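Odura Forums > Simulation and Control > Faults and Safety
Thread: Right gripper keeps closing after stop command, kitchen world

tormod_m
Member

Hello all. I have a problem which I can not solve since one week and I would like to ask for advice before I open a ticket.

We run the two-arm robot in the Odura simulator, in the kitchen world. The task is simple pick and place at the table. The robot must take a tomato with the right gripper and put it on the plate. For most runs it goes well. But sometimes, when the supervisor process sends a stop, the right arm stops and the right gripper does not. The fingers continue to close until they reach their lower limit. If a tomato is between them, the contact force goes very high and the tomato is thrown away from the table. One time it landed behind the refrigerator.

I made 700 runs with a stop sent at a random moment. In 41 of them the gripper continued. The left gripper never did this, but I must say that the left arm has almost no work in this task.

What I have checked already:

The stop message arrives. I see it in the log of both arms and also in the log of the gripper driver.
The arm joints go to zero velocity in one or two control steps.
The gripper state changes to "HOLD", but the position value continues to go down.
The physics step size makes no difference. I tried three values. 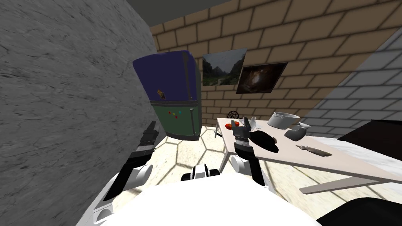
The start pose is the same in every run, and the random seed only changes the friction and the moment of the stop. So I do not believe that it comes from a bad approach or from a collision with the other objects on the table. I also removed all objects except the tomatoes and repeated a smaller set. The fault was still there.

My question is if somebody has seen this with the Trurkico gripper driver, and if it is a fault of the driver or of my configuration. We want to move the same controller to the real robot in February, so I am a little worried.

Tormod Midtbø

ibutt
Senior Member

Which version of the driver? And do you use the effort mode or the position mode for the fingers?

I ask because in position mode the "HOLD" state holds the last target, and the last target is the closed position. The name is misleading. It does not hold where the finger is now.

tormod_m
Member

Position mode. The driver is the one that comes with the kitchen package, I did not change it.

But if it holds the last target, then the fault should come every time when I stop during closing, no? I have many runs where the stop came in the middle of closing and the fingers stopped correctly.

ibutt
Senior Member

Good point. Then it is not so simple. Can you post the log lines around the stop, for one good run and one bad run?

zapata_a
Member

In my opinion this is a simulator artifact and you lose your time. I have used these grippers in simulation for two years and the contact is never right with round objects. The tomato is a stiff body with a small mass, so of course it flies. On the real robot there is a current limit on the finger motor, and it will simply stall.

I would put a limit on the force in the world file and continue with the work.

Aníbal

tormod_m
Member

Good run:

step 3000 gripper_r cmd CLOSE target 0.00
step 3012 supervisor STOP
step 3012 arm_r state HOLD
step 3013 gripper_r state HOLD target := current

Bad run:

step 3000 gripper_r cmd CLOSE target 0.00
step 3012 supervisor STOP
step 3012 gripper_r state HOLD target := current
step 3012 gripper_r cmd CLOSE target 0.00
step 3013 arm_r state HOLD

Now that I put them together I see a second CLOSE after the HOLD. I did not send it, or at least not with intention.

@zapata_a: I agree that the flying tomato is an artifact. But the closing is not. The fingers move after a stop, with or without an object.

h_kiani
Moderator

I moved this thread from "General" to "Faults and Safety".

Aníbal, I have to disagree with you strongly. A current limit protects the motor. It does not protect a finger of a person which is between the fingers of the gripper. If a stop is sent and something still moves, this is a safety matter, and it should not be hidden with a force limit in the world file. Please do not recommend this to people who will go to hardware.

Haris Kiani

zapata_a
Member

I did not say he should hide it on hardware. I said that he can not learn anything about the hardware from this contact model. And the real robot has a hardware stop button that cuts the power, which has nothing to do with this driver.

h_kiani
Moderator

The button cuts the power when somebody presses it. The supervisor stop is the one which comes when nobody has pressed it yet. You need both of them.

daniyal.m
Member

I had the same second command last year in a project with the Bajwa mobile base, different arm but the same driver. The cause was the retry. The task node sends CLOSE and waits for an answer. If the answer does not come in time it sends CLOSE again. When the stop comes exactly in this window, the retry is already in the queue and the driver takes it after the HOLD. The driver does not reject commands in HOLD, it thinks that a new command means you want to continue.

Look in the task node configuration for "retry_on_timeout". In our case it was set to true by default and only for the right side, because the left side was added to the template later by another person. This would explain why your left gripper is always fine.

Daniyal Mughal

tormod_m
Member

Daniyal, thank you very much. You are right. It is true for the right and it is missing for the left.

I set it to false and made 182 runs during the night. No extra CLOSE in the logs and no movement after stop. I will make the full 700 again tomorrow to compare in a fair way.

ibutt
Senior Member

Nice find. But I would not call it fixed. You removed the sender of the bad command. The driver will still accept a command in HOLD from any other node. If a colleague starts a second script by mistake, you have the same fault again.

daniyal.m
Member

Yes, this is correct. We made a small change in the driver, so that after a supervisor stop it refuses everything until it receives a RESET. The patch is short and I can send it. It was never accepted in the main version, the maintainers said that it breaks the behavior for users who use STOP as a pause.

zapata_a
Member

I am one of those users. We use STOP as a pause in all our test scripts and with this patch all of them would wait forever. Please make it an option and not the default.

h_kiani
Moderator

Then your scripts should use PAUSE. It exists for three versions already. I would prefer that the safe behavior is the default and that the option is for the old scripts.

zapata_a
Member

PAUSE does not keep the gripper target after a controller restart. I reported this and it is still open. When it is repaired I will change my scripts with pleasure.

ibutt
Senior Member

Maybe we can open a separate thread for STOP against PAUSE. It is a fair discussion but Tormod needs only the patch.

tormod_m
Member

Update from 2nd December. I repeated the 700 runs with the retry off and with the patch from Daniyal. The gripper did not move after the stop in any of them. Then I put the retry on again and kept the patch, and the driver log shows the late CLOSE arriving and being refused, which is what I wanted to see.

I have also opened a ticket with both logs. For the real robot we will keep the patch, and we will repeat the test there with low speed and with a foam block in the gripper before anybody works near it.

One question remains for me. After the RESET the fingers open a little, maybe one or two millimeters, before they take the new command. Is this expected?

daniyal.m
Member

Yes, we have this also. The driver reads the position again after RESET and the filter starts from its old value. For a tomato it is not important. For something heavy you can drop it, so move the arm down to the table first and only then send RESET.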